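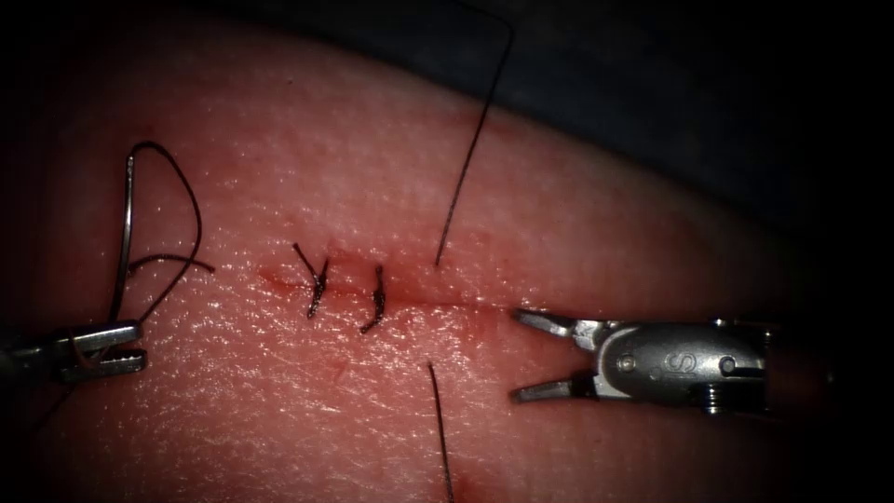
Practice pad, third stitch part placed, right jaws open.

Friday, July 7, 2023
Farnley bench, two-arm suturing. Fault entry, right instrument. Written up by S. Fallahi.

Summary. The right grasper let go of the thread without a command during the third stitch. Arms stopped from the pedal, no contact with anything it shouldn't have touched. Logged as run 37. The first two stitches went in and were tied without a warning of any kind.

Sequence from the log. Left driver on the needle, right arm told to close on the thread and draw it through. Close command accepted, jaw motor current rose as normal, then fell to the idle value 348 ms later. The controller carried on reporting "grasp held" for the whole of that time and for as long as I let it run afterwards. The right arm then made its full pull stroke with nothing in the jaws. I pressed the stop at the end of the stroke.

The empty pull is the part I care about. A dropped thread costs us a stitch. A controller that believes it has the thread when it hasn't will go on to the tying routine, and that routine moves the two wrists close together on the assumption that there is tension between them. With no tension the slack check should trip, but the slack check reads the same flag. So both protections hang off one bit.

Checked so far, power off and arms locked out:
Jaw pivot, right: free, no grit, no play that I could feel.
Drive cable, right: tension at 98 per cent of the value on the setup sheet. Within limits.
Connector at the instrument carriage: reseated. It was fully home before I touched it.
Left driver: not suspected, not opened.

Then powered up again with the pad left in place and repeated the close command on a loose length of thread, no needle motion. Three failures, all on the right, all with the wrist rolled well over towards the pad. With the wrist near its middle position I could not get it to fail. That points to coupling between roll and grip. When the wrist rolls, the jaw cable path changes length and the compensation table is meant to take it up. If the table is wrong at that end of the travel, the jaws are being told to open by a small amount while the controller thinks it is holding still.

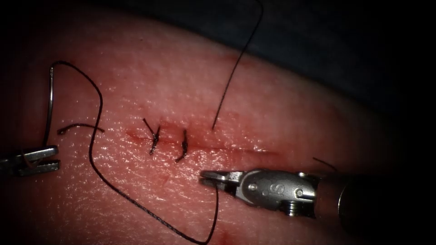 The long loop makes this worse. With that much thread between needle and grasper the arm has to go low and roll over to collect it, so every stitch with a long tail takes the wrist into the bad region. Shorter tails would hide the fault. I don't want to shorten them until the table has been looked at.

Rostam Jalali thinks the table was carried over from the previous instrument when we changed to the Mistska set and never measured again. The file date agrees with him. He also pointed out that the offset is applied after the grip limit and not before, so even a correct table could push the jaws past the limit. I have read that section of the code twice and he is right about the order.

Actions
1. Right arm tagged out for anything with a needle. Thread and blunt work only, stop pedal under someone's foot. (SF, done)
2. Measure jaw angle against roll over the full travel, both directions, and rebuild the table. (RJ)
3. Take "grasp held" from motor current and jaw position together. One signal alone should not set it. (SF)
4. Give the slack check its own input. Needs the spare channel on the Alipour board — ask before taking it, the Urkville rig may have a claim on it.
5. Move the offset ahead of the grip limit. Small change, but it touches both arms, so the full set of no-load tests has to be run again.

Open question: whether earlier runs had the same release and got away with it. The current trace is only kept when a run is stopped by hand, so the older ones can't be checked. Have set logging to keep every trace from now on. Disk will need clearing by September.

Pad left on the bench with the thread in it until RJ has looked. Please don't tidy.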